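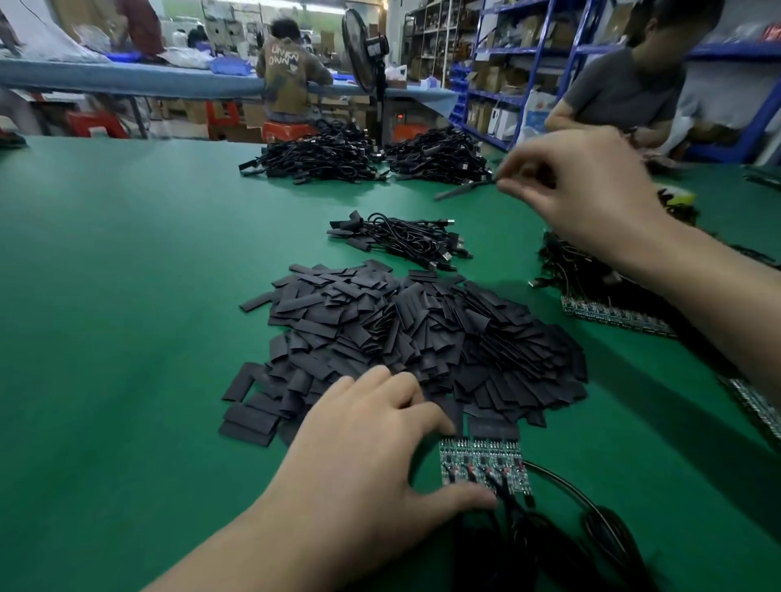 4.2 套管备料与台面堆放

手工套管工序的节拍,文献里一般拆成取料、穿套、定位、热缩四段,取料这段往往一笔带过,归到“辅助时间”里去。我们在Restadberg线上跟了一段之后觉得这样归不太合适。取料时间的波动比穿套大,而且和料怎么放关系很密切。散料直接倒在台面上,是小批量线缆组装里最常见的做法,图3中即如此:扁平的黑色热缩套管在绿色台面中央摊成一大堆,层层叠着,左下缘散出几片;线路板连板就压在料堆下方,板上接着黑色线缆,线往右下方盘开;还有两片套管搭在连板的上沿。料、板、线三样东西挤在一臂之内。好处是手不用走远。坏处后面说。

先说堆料本身。套管到料时是切好的短段,压扁状态,袋装。拆袋后倒台面,不过盘,不计数。每次倒多少由操作者自己定,有人一次倒半袋,有人喜欢整袋倒完省得再起身。Daranee Yensuk在预调研时记过一个班次的倒料次数,个体之间差别明显,和工龄没有看出对应关系(样本小,不展开)。本文统一按每次2,000片的补料量做对照,操作者习惯不同的,提前一天适应。适应期数据不计入。

扁管有个麻烦,叠在一起时两片容易当成一片捏起来。圆管没有这个问题,但圆管占地方,会滚。现场的处理办法是用指腹在料堆边上推一下,把一片推离了再捏。这个推的动作在录像编码时最初漏掉了,归进“伸手”,后来Seung-woo So复核时提出单列,编码表因此改过一版,前面已编的段落全部返工。改后取料分三个子动作:接近、分离、捏取。分离的时长方差最大。

线缆的堆放又是另一种逻辑。成品和半成品线缆都是黑的,粗细也近,混堆之后靠眼睛分很慢。图3里USB线单独成一小捆,银色插头一律朝右,套管端朝左;远处台边则是两大堆盘绕的黑色线缆,并排放着。朝向一致的那种小捆,抓起来就知道哪头是哪头,手腕不必翻。大堆的没有这个便利,抽线时常带出旁边的一两根,要抖一下。我们把“抖线”也记了,但没有进主模型,原因见4.4的讨论。

台面划分。操作者之间没有画线,靠习惯,各占身前一块,边界上的料谁方便谁拿。人一多,料堆会慢慢往中间移,到下午基本连成片。Lovonetti的作业指导书里要求“一人一盘”,现场没有完全照做,班长的说法是盘子有边,手伸进去碰边,反而慢。这一点我们做了对照:浅盘(边高15毫米)与直接堆台面,两种条件下取料中位时长差异不显著,但浅盘条件下落地片数少。落地的套管按规定不回用,所以浅盘在物耗上是划算的。换成深盘结果就反过来,取料变慢,且越到盘底越慢。深盘条件只做了半个班,操作者意见比较大,停了。

板子压在料堆边上的问题。连板上有芯片、连接器,套管滑过去盖住焊点的情况不少见,要用手拨开才能继续。拨开本身很快,麻烦在于打断:手上已经捏着线头,得换手或者先放下。编码中记为“中断型整理”,与班末的集中整理分开统计。本轮录像共编出3,150个取料循环,中断型整理多集中在补料后的头几分钟,料堆最高、最散的时候。料堆降下去一半之后就很少出现了。据此可以推想,少倒勤倒应当有利,可是勤倒又增加起身次数,两者相抵以后净收益有多少,目前数据不够支撑,只能先放着。

关于样本。参与者38人,均有穿套经验,来自两个班组;其中Gustier班组以USB类线缆为主,Wang班组以板端线为主,两组的料堆位置习惯不同,前者偏左,后者居中。分析时班组作随机效应处理。惯用手为左手的单独标注,未剔除。

光照、风扇位置没有控制。扁套管很轻,风扇直吹台面时料堆边缘的会动,5月以后开风扇的时段变多,这个因素可能混进了后半段数据里。事后补看了录像,能看出风向的段落太少,没办法校正,列为局限。

编码一致性。两名编码者独立编同一批段落,分歧主要在“分离”的起点:指尖碰到料堆算,还是开始推才算。最后取后者。手搁在料堆上不动的情形(等线、和旁边人说话、看板子)一律记为“停留”,不算取料。单看静止画面是分不出停留和分离的,所以抽帧法在本工序不适用,必须看连续片断。前期有一版抽帧数据因此做废,未纳入本文任何表格。

台面高度与坐具的影响见4.3。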